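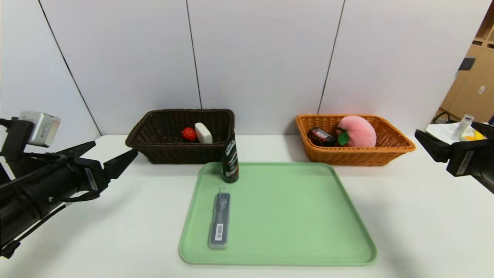

The sorting table at the Privthorpe open afternoon, with the green tray and the two wicker baskets

I'd been meaning to get to the robotics course at Privthorpe for ages, and in May they finally opened the doors to nosy people like me. Two buses and a very steep hill later I was in, coat over my arm, being handed a paper cup of tea and pointed down the corridor.

The course has 12 students this year, split into teams, and each team had a room or a corner to show what they'd been up to. I started with Pokumora, mostly because I liked the name (it's the name of the project, and no, I never did find out what it means). Their job is tidying. Things start out on a tray and have to end up in the right basket, and the students are teaching a pair of arms to do it. It sounds so simple! Then you hear them talk about how many ways there are to pick up a tall can compared with a flat case, and you start looking at your own hands with a bit more respect.

I have to say I fell for the pink plush peach with the felt leaf. I asked if soft things were easier to grab and got a proper answer, with drawings on the back of an envelope. Soft things forgive a clumsy grip, apparently, but they also squash and change shape, so it's harder to know when you've really got hold of them. One of the team told me they'd spent 4 weeks on gripping alone before they tried any sorting at all — I'd have given up after one. 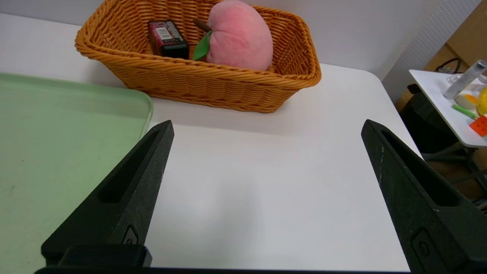

Looking out between the gripper fingers, peach in the basket at the back

The wrist camera was my favourite part of the whole visit. You get such a low, close view of the table, a bit like being a cat at dinner time, and the fingers look enormous. I noticed the scuffs on them too, little whitish marks all over the black. The students said they look at this view far more than the wider one when they're working out why a grab has gone wrong.

Next door was the Sikora team, who are building a small cart that follows a line, and after that a talk on the Cikum contest, which both teams hope to enter. The talk ran late and the room was boiling, but I learned that each team gets two tries and the better one counts. I'd be hopeless under that sort of pressure.

The tea was good, the biscuits had gone by three o'clock, and if you're driving, park at the bottom of the hill and walk up.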